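A visit to the Worside knitwear open day

In November I went to the open day of a small knitwear workshop in Worside. I came for the yarn, and I stayed most of the afternoon for the folding room, where they show how to put away a heavy cardigan. The yarn shelf was nice too, up to 200 cones, but too expensive for me.

The piece for the lesson was a mustard cable cardigan, laid on a pink sheet. The cables are thick like rope, and such knitting does not want to lie flat.

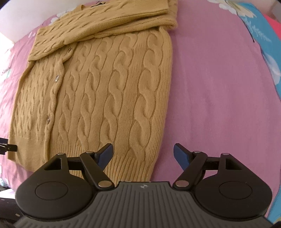 Emilian Bogdan thought a cable knit should be rolled and never folded, as a fold leaves a line across the braids. Two women from Skultville did not agree with him, and they discussed it for a long time.

The method of the workshop is simple. You open the sleeves fully to the sides and smooth them from the shoulder to the cuff with a flat hand - no pulling.

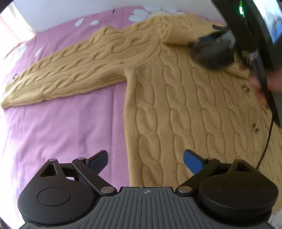

After this you bring one sleeve over the body, then the other. You should hold it by the ribbed cuff, where the knitting is firm. I always took mine by the middle of the sleeve, and maybe for this reason my gray one has become so long.
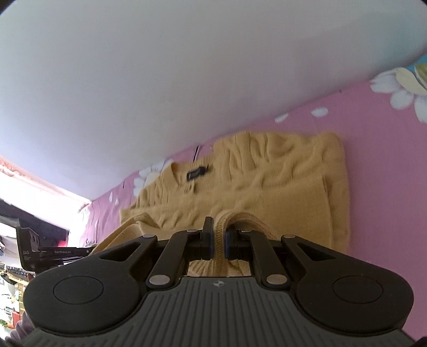

Mustard cardigan with its navy collar label, during the folding lesson

I tried it three times at home with a Melix sweater. The second sleeve is the difficult one, it slides back if the first is not flat.

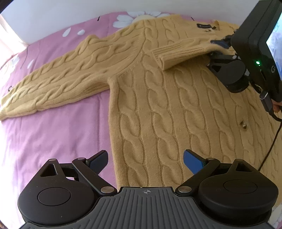 How to get there

Take bus 48 from Benavides to the last stop. The entrance is free, and tea is served downstairs.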